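**Arboleda, enero de 2020**

## Cambios en la entrega de llaves y fianzas

A partir de este mes, los inquilinos que dejen un piso gestionado por Arboleda tendrán que pedir la cita de salida con 28 días de antelación. Hasta ahora bastaba con dos semanas, pero en agosto se juntaron demasiadas salidas y varias fianzas se devolvieron tarde. La petición se hace por correo o en la oficina de la calle Curmont, y la atiende Yurani Alvarado.

En la cita se revisan el inventario, las lecturas de luz y agua y el estado de las paredes. Los agujeros de tacos se pueden dejar tapados con masilla blanca; no hace falta pintar encima. Las llaves se entregan todas juntas, incluidas las del buzón y el trastero. 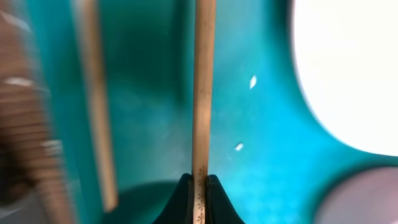 Si falta alguna copia, se descuenta de la fianza el precio del cerrajero, con factura. El resto se ingresa en la cuenta que figure en el contrato, así que conviene avisar si ha cambiado de banco.

Para quienes buscan casa: en el edificio Nellcombe, construido en 1944 y con ascensor desde la última reforma, quedan libres 2 pisos. El más pequeño tiene 42 metros cuadrados y da al patio. El otro es exterior, con dos dormitorios, y admite mascotas. Las visitas las organiza Jhair Flores, siempre por la tarde.

Los contratos antiguos mantienen el plazo de aviso que tengan firmado. Para dudas sobre una cláusula concreta, pregunten por Maritza Sotelo y lleven una copia del contrato.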